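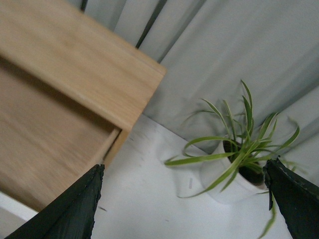 Figure 2. Open wooden box and potted spider plant on a white tabletop.

7 min read

3.2 Boxes and plants on shared tables

Shared tables tend to collect two kinds of things: containers that hold small items and objects that are there to be looked at. We asked households in Lunde and Pronholm to keep one of each on the table they used most, and to move them as they liked. The pairing in Figure 2, a light wooden box with a thick top rim and a spider plant in a plain white pot, is typical of what people chose. A white pot on a white table draws little attention to itself, and the long yellow-green leaves do most of the work. Several participants said they had picked their pots for this reason.

In all, 262 table layouts were logged, and in 116 of them the box and the plant stood side by side. Participants gave practical grounds for this. Keeping both at one end left room for plates and paper, and the two could be shifted together when the table was wiped. Open boxes were used more than lidded ones – keys, pens and mail went in without a second thought – but they also filled up faster and were sorted less often.

Plants were moved mainly for light. Spider plants caused some trouble on narrow tables, where the arching leaves hung over the box and had to be pushed aside to reach the contents. Two households solved this by raising the pot on a stand. Cuevas and Kaneko coded the layouts separately and settled differences with Skov.

Contact: Jytte Skov, Badivus | © Badivus | Back to top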